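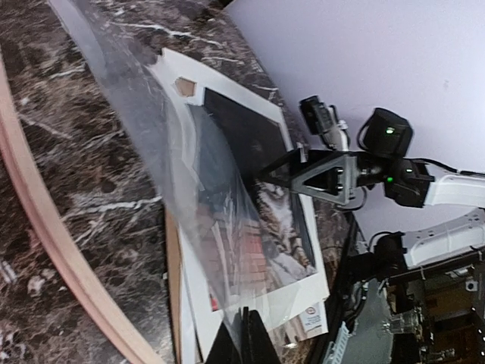 How I ended up spending a whole month on one postcard swap (a thread)

27/04/2021

1. Okay, so a few of you asked how the swap went and I keep giving half answers, so I'm going to put it all in one place. Get a drink. I ramble.

2. Background: back in the winter I joined a mail swap run by a guy named Remo Marino. You sign up, you get 11 addresses, you send something made of paper to each one. That's the whole deal. No theme, no rules about size, you just can't send anything that came out of a junk mail pile.

3. I figured I'd knock it out in a weekend. I am thirty-eight years old and I still believe this about every single thing I start.

4. First problem was my handwriting. I hadn't written anything longer than a grocery list since my last job. By the third card my hand was cramping and my lowercase r's all looked like v's. I wrote "sovvy for the delay" to a stranger in Oregon and mailed it anyway.

5. Second problem — what do you even say to someone you don't know? I tried the weather. I tried asking questions, but it's a postcard, they're not going to answer until June. In the end I just wrote down whatever I'd been annoyed or happy about that morning. One person got four lines about a parking meter.

6. Those turned out to be the ones people wrote back about! The parking meter lady sent me two full pages about HER parking meter. I love her.

7. Let's talk pens, since I know some of you only follow me for this. I used the Sandhu fine tip for nearly everything. Dries fast, doesn't bleed, cap clicks shut so hard it startled the cat. The blue is a little more purple than I wanted. I've made peace with it.

8. I also tried the Flondberg brush pen because everybody in the swap group swears by it. Nope. Not for me. I press too hard and it went mushy in a week. If you have a light touch you'll probably adore it, and you can have mine.

9. Stamps! I didn't know you could be picky about stamps. You can be SO picky about stamps. There are folks in the group who match the stamp to the card to the ink, and then put a second, older stamp next to it for balance. I used flags on everything like a person paying a water bill, and a very kind woman messaged me privately about it.

10. I have since bought older stamps. It's a problem. Moving on.

11. The incoming mail was the part I wasn't ready for. I'd come home and there'd be a thing with my name on it that wasn't a bill. My mailbox is one of those narrow apartment ones and the carrier has to curl anything bigger than a letter to get it in there, so half my stuff arrives with a bend. I leave it under the dictionary overnight and hope.

12. Favorites so far: a hand-drawn map of somebody's walk to work, with every dog marked. A recipe for plum cake in pencil, no oven temperature given (I guessed, it was fine). A card with a strip of silver Lurex thread sewn right through the middle, which shed on my sweater for days.

13. And one that just said "I moved to Skellalmont in April and I don't know anyone yet, tell me something good." I rewrote my answer to that one five times. I finally told her about my downstairs neighbor practicing the same song on the accordion every evening and how he's getting good. She wrote back. She has an accordion now??

14. Someone asked about cost. Postage is more than you'd guess, especially if you get excited and make something thick. Ask at the counter before you seal it. I had one come back for extra postage and had to do a walk of shame with my little envelope.

15. Someone else asked if I make my own cards. Some of them! I cut up old calendars, mostly. Glue stick, not liquid glue. Liquid glue makes everything ripple and then you've got a potato chip. Press hard along the edges, then leave it alone. I never leave it alone.

16. Also please write the address BEFORE you decorate. I've done it the other way and ended up squeezing a zip code in between two cutout tomatoes.

17. My sister thinks this is the most old-lady hobby I've had yet, and I've had a sourdough and a ukulele. She also asked me last night if there was room in the next round, so.

18. About that next round — Remo says the list stays small on purpose, because the last group he was in hit 1000 members and the whole thing fell apart. People signed up, got their mail and never sent any. So if you join, please send. Even a short one. Even an ugly one.

19. I still owe 2 cards from this batch. One is written and I can't find it. The other one is for a man who collects bus tickets and I've been holding out for a nice one, which means riding the bus, which I keep not doing.

20. Replies are open if you want to talk pens, or complain about pens. If you're waiting on a card from me and your name starts with a K, it's coming, I'm riding the bus tomorrow.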